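# Palura cell: README

Hi! I'm Marta Karpenko and I look after the Palura cell, the two-arm folding setup at Kullwood. This file covers how the cell is put together, how I keep it running, and what's in the recordings that come off it. I wrote most of it on a Saturday with the arms powered down next to me, so forgive the mood swings.

## What you get

There are 2,767 episodes in the March release, all of them white t-shirts on the gray fabric surface. An episode starts with a shirt on the surface and ends when the operator calls it, good fold or bad. I left the bad ones in on purpose (there's a flag for them, `fold_ok`), and 109 of them are just plain awful. Please don't write to me about episode quality before you've filtered on that flag!

## The arms

Two arms, left and right, each with a black two-finger gripper. The fingers are tapered so they can get under a hem, and they're the part I replace most. Once a tip rounds off it starts skating over cotton instead of pinching it, and you'll see the operator go back for the same corner over and over. I swap both fingers on a gripper together, then redo the zero for that gripper only.

To redo the zero:

1. Close the gripper by hand until the tips just touch.
2. Run `palura zero --side left` (or right).
3. Open and close it 6 times and watch the tips. If they cross, start over.

The green bracket on the left wrist is 3D-printed and it holds the camera module. My first version flexed every time the arm stopped short, so the picture wobbled for a moment after each move, and I spent way too long hunting that in software. The current one is thicker and printed flat. Snug the screws, don't crank them, or the plate creeps and your calibration goes with it.

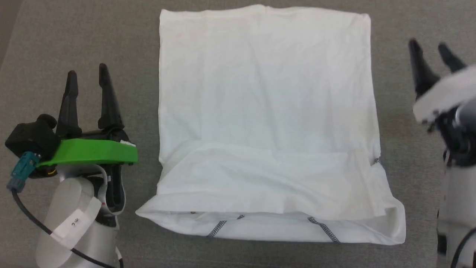 Cables are the other thing. The teal plug goes into the side of the camera module and it will work loose if the cable behind it is tight, so leave a proper loop down past the base of the arm. I check for slack by driving the wrist to both ends of its travel with the other hand on the e-stop. If the cable lifts or goes straight at either end, give it more. Don't tape it to the wrist joint, I tried that and it ate the tape.

Arm labels are white tape and marker. I know, I know. They peel, so if one is curling, rewrite it before it falls off, and copy the old label exactly, because the config files use the same names.

## Before each session

- Lint roller over the gray fabric. The segmentation script (Bedoya) treats white fluff as shirt.
- Wipe the fingers with a dry cloth.
- Home both arms, left first.
- Record one throwaway fold and look at the left wrist video for wobble.

Homing right first also works but the logs come out with the sides swapped, which is a bug I keep meaning to fix.

## When it stops

A red fault on one gripper is usually fabric caught at the base of the fingers. Cut power to that side, ease the cloth out toward the tips, power up, home again. Don't yank! A yank strips the little gear and then you're waiting on Vinico for parts.

If the wrist video freezes but the arm still moves, it's the plug. If both sides freeze, it's the hub, so restart that and leave the arms alone.

If the arms drift during a long session, let them sit for 35 minutes and re-home. I don't have a better fix yet.

## Known gaps

One shirt color, one surface, mostly one operator (me, and I'm left-handed, so there's a bias there). Timestamps in the oldest batch come from a different clock.

Contact: Marta Karpenko, Palura cell, Kullwood | © Kullwood | Back to top

Comments

**threadbare:** The bracket flex thing just saved me a week. Did you change the infill or only the thickness?

**Marta K.:** Only the thickness! Infill is the same as before.

**hemline_joe:** Any plans for dark shirts? Bedoya falls over completely on our navy ones.

**Marta K.:** Would love to, but I need to redo the thresholds first. Send me a few clips if you can share them.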